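June, workshop notebook, dye bench

Back on the indigo after a fortnight of putting it off. The Skallham order wants a mid blue on the heavier wool and the last lot came out patchy, so I've started a fresh vat and I'm writing everything down this time (yes, I know, I always say that).

Stock and vat

Stock jar mixed at 9 in the morning, 74 g of the Jundora powder pasted up with warm water first. It clumps horribly if you tip it in dry. Left it to stand until the top went coppery and the liquid under it was a murky yellow-green, then let it down gently into the big pot. Vat held at 52 degrees. Lid on, no stirring, hands off! 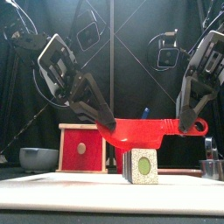

Dips

Wool scoured the night before and soaked well. I did 3 dips on the first skein, 466 g dry weight, and aired it properly between each. First dip looked feeble, second much better, third a really lovely denim sort of blue. The patchiness has nearly gone - there's one pale bit near the tie, which is my own fault for tying it too tight. 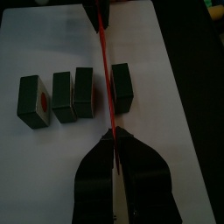
Second skein was the Hostari yarn and it drank the colour far faster, so whoever does the rest please go shorter on that one. I'd stop at two dips. Also it smells of sheep for hours, sorry.

The vat was going bluish by mid afternoon so I fed it a little more reducer and left it alone for an hour.

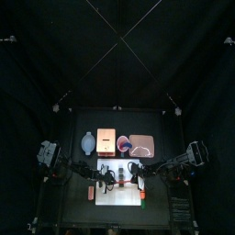 It came back yellow-green and I got one more small skein through before packing up. Rinse water still a bit blue on that one, needs another wash and a vinegar soak. Núñez samples not started. Need more cotton string, and the thermometer clip is loose again.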